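Gripper comparison thread
Sunday, July 18, 2021

1/ I promised a longer thread about the two grippers I am comparing for computer recycling work, so I will write it today. It will be long. My task for both is the same: take a hard drive with its plastic caddy out of an old desktop tower, and put it in a tray.

2/ The two candidates are the Hullus, a parallel gripper with flat fingers, and the Nuvasier, which has linkage bars and rounded pads. Both are mounted on the same Zein arm. Controller is Erkby, with the same settings for both, except the closing force.

3/ I am not paid by any of these companies. I bought the Hullus second-hand and the Nuvasier new. I say this now because last time three people asked me in messages.

4/ First the numbers. From November until now I have logged 1,412 attempts in total, both grippers together. My plan was 2,000, but I stopped early. The curve was already flat for many weeks and I wanted my evenings back.

5/ With the Nuvasier, 91 percent of the attempts ended with the drive in the tray. With the Hullus it was clearly lower. I will not give one number for the Hullus yet, because I changed its finger tips in the middle of the test and I must separate the two groups first.

6/ What is an attempt? The arm starts at the home position, the tower lies on its side, and the caddy is fully seated. The cables of the drive are already removed by hand. If I touch anything after the start, I write it as a failure. Also when the touch was very small.

7/ The parallel gripper has one big advantage, and I want to be fair to it. It is easy to think about. The fingers move in a straight line, so the place where they meet does not change when they close. My program for the Hullus is half as long as the other one.

8/ Its problem is the body. The housing is wide, and the sheet metal of these old towers is always in the way. On two of my towers it cannot reach the caddy at all without rotating the wrist so far that the arm complains about a joint limit.

9/ The Nuvasier is narrower where it matters. The pads come in first and the heavy parts stay behind. I could go in at an angle, and this was for me the real difference between the two, much more than the force.

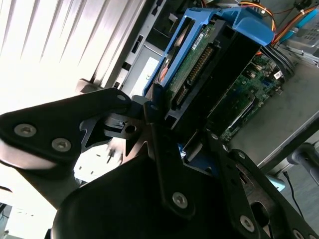 Wrist camera with the Nuvasier, blue caddy with the drive still in its place in the tower.

10/ Many of you asked about the wrist camera. It is a small one, fixed close to the gripper. The good thing is that I see the pads and the caddy together. The bad thing is that the gripper itself fills a big part of the view, mostly in the lower half.

11/ Light is another story. My bench is near a window with white vertical blinds. When the sun is on them, the camera makes everything inside the tower darker. I lost a full afternoon in spring before I understood that the failures followed the weather and had nothing to do with my code.

12/ I fixed the exposure by hand after that. Automatic exposure is comfortable, but it changes during the approach, exactly when I want it to stay quiet.

13/ The color of the caddy helps a lot. Blue is easy to find between gray metal and a green board. With a plain metal cage I had to use the edges, and this worked much worse. If you start with this kind of work, choose towers with colored plastic first and be happy.

14/ About the closing force. The Nuvasier with full force bends the plastic, and then the caddy sits tighter than before. I reduced it in small steps until the pads started to slip, then went up again one step. For the Hullus I could use a higher value, its flat tips spread the load better.

15/ One thing I do not like with the Nuvasier: the pads do not close on a straight line. They also travel a little forward. If you forget this, the tips push on the drive before they hold it. I correct it by moving the arm back by up to 5 millimeters during the closing.

16/ The Erkby controller can do this correction, but the manual explains it on a page about something else. Search for the word "compensation" and read the table, the text under it is not so clear. I read it maybe ten times.

17/ Noise: the Hullus is louder. For me not important, for my neighbor maybe.

18/ Maintenance. On the Nuvasier I check the bolts at the linkage every week. One became loose in February and the grasp was suddenly bad on one side only. Since then I put a paint mark across each bolt head, so I see at once when it has turned.

19/ On the Hullus I had to clean the rail two times. Old computers are full of dust and it goes everywhere. A brush is enough, but please do not blow the dust with compressed air directly into the gripper. I did it one time and the movement was rough for days.

20/ So which one do I keep? For towers, the Nuvasier. For laptops and for flat parts on the table I would take the Hullus without thinking long. If your budget allows only one and you work with many kinds of cases, I would go for the narrow one and accept the longer program.

21/ Somebody will ask about suction. I tried a small cup on the label side of a loose drive and it held well, but inside the tower there was not enough space to turn it. I can write about this separately if there is interest.

22/ Next I will split the Hullus results by finger tip and post the table here, with the raw log. The column names are still in my language, please give me a few days to translate them.

23/ Small correction to post 8: it is three towers, not two. I found the third one in my notes now.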